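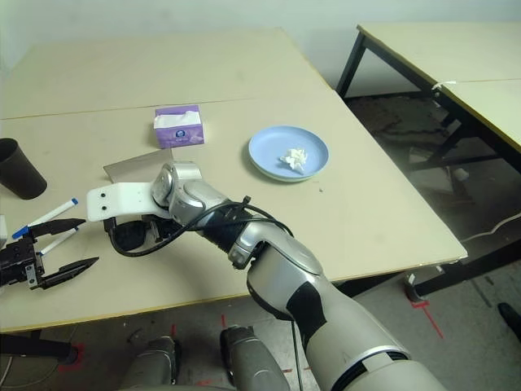 Prepared by Teun Timmermans, Huvent bench cells, issue 4

Section 4: Clearing and checking the table before a run

4.1 Scope

This section applies to two-arm cells working over a shared table. It covers cable routing, placement of small items and the state of the floor. Electrical isolation is covered in the Warley cabinet guide.

4.2 Before switching on

1. Press the emergency stop and confirm that both arms are held.
2. Follow each external cable from the wrist back to the elbow. A cable that droops in a loop below the wrist can catch on tall items. Keep the loop short, but leave enough slack for full wrist rotation.
3. Check each cable tie. Trim tails flush with side cutters.
4. Check the screws on the gripper body and the end-effector plate. Replace any screw that turns by hand.
5. Look along the seams between table panels. Adjoining panels must be level.

CAUTION: Do not route a cable across the inside of the elbow.

4.3 Placing items

1. Set out only the items named on the task sheet. Markers, cups, plates and tissue boxes are class B (light, unpowered).
2. Stand cups away from the table edge. Cups must be empty.
3. Fit caps to all markers before they go on the table.
4. Lay flat sheets clear of the wrist's lowest point. If a sheet must lie under the arm, raise the start position and record the change.
5. Used tissues count as items. Enter them on the sheet or remove them.

NOTE: Open jaws are a pinch and puncture point even when the arm is held. Do not reach between them to straighten a marker. Move the arm to its park position first.

4.4 Floor and surroundings

1. Keep feet, chairs and bags outside the red tape. Renew tape that has lifted or broken up.
2. Cover or reroute any cable that crosses a walkway.
3. Do not store boxes under a neighbouring table if they block the way to the stop button.

4.5 Records

Enter the checks on form 911 and initial each line. Forms are kept at Crenshaw for 17 months. If a check fails, leave the arms held and tell the cell supervisor.

Huvent Technical Publications | Contact the manuals desk | Back to top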